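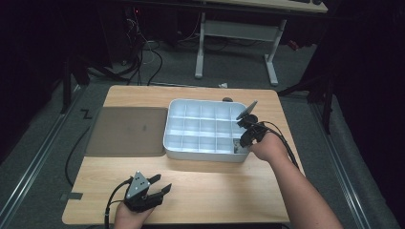 The workshop of Gakau is on the second floor of a former print house in Hiddale, and on the day of the open house the stairs were full from the morning. I came in the afternoon, when it was more quiet, and I found Zohreh Moradi drinking tea between two groups. She has led the demonstrations there since March. She offered me a chair and asked if I minded that she ate a biscuit while we talked.

I wanted to know first what people expect when they climb the stairs. "They expect a robot that walks," she said. "Some children ask me where it is hiding. Then I give them a gripper for each hand and they forget the question."

The grippers are the center of her work. A person holds one in each hand and does a small task at a table, such as taking an object out of a tray and putting it in another place. The movements are recorded, and later a robot learns from many such recordings. Moradi explains it to visitors in two sentences and then lets them try. "If I explain for ten minutes, they look at their phones," she said. "If they try for one minute, they have ten questions."

The task that day was called Zitia, like all the tray tasks in the workshop. The name comes from a colleague who has left the company, and Moradi does not know what it means. The visitor must pick an object from a cell of the tray and lay it on the flat pad at the left. It sounds like a task for a small child. I tried it myself and needed four attempts. The fingers of the gripper are not my fingers, and I could not feel how strongly I was pressing. On my third attempt I pushed the whole tray a little to the side.

"Everybody pushes the tray," said Moradi. "I did it in my first week, many times. You look at the object and you forget that the walls of the cell are also there."

I asked why the walls must be so narrow. She told me that the earlier version of the task used an open bowl, and people became good at it too fast. "With the bowl you can come from any direction. With the cells you must decide before you go down. You can see in the recording when a person has decided and when the person only hopes."

The workshop keeps a count of its recordings on a sheet of paper next to the door. On July 21, 2022 it showed 2,230 for the tray tasks, of which 1,539 had been accepted. I said that this seemed to me a big loss. Moradi shook her head. Many of the others are good work, she said, but the person started too early, or spoke to a friend and stopped in the middle, or the object was put back in the wrong cell at the end. Recordings made by guests at an open house are not counted at all, unless the guest signs a form and does the full training of roughly two hours.

Does anybody do this? "Last time, a retired dentist," she said. "She was better than me after one afternoon. She held her elbows close to her body and she never hurried. I asked her to come back and she said she had worked enough with small things in her life."

Before Gakau, Moradi taught mathematics at a school, and later she packed orders in the warehouse of Gallardo, on the other side of the river. She speaks about the warehouse without bitterness. She picked goods from shelves there for eight hours, and she says that she thinks of this time often when she writes a new task. "An engineer writes: take the object. But a person who has packed boxes knows that there are five ways to take the object, and three of them hurt the wrist in the evening."

I asked the question that, she told me, somebody asks in every group: will the robot take the job of the people in the warehouse? She took some time to answer. "I do not say no to the visitors, because I do not know. I tell them what it can do today. Today it can move a thing from a cell to a pad, if the table is the same table and nobody has moved the tray. I also tell them that I would like to be asked again in some years, and that they should ask my boss too."

Her boss was with another group and I could not speak with him.

She is less careful when she speaks about the cables. They go from the grippers over the edge of the table, and she would like to have them away. A wireless version is planned, but she has heard this since she started. For now she asks visitors to keep the arms low and not to turn around with the grippers in the hands.

At four o'clock the next group came up the stairs, a family with a grandmother who wanted to go first. Moradi put down her cup and showed her how to open and close the fingers.

The next open house is planned for the fall. Entrance is free, but groups should write to the workshop before they come.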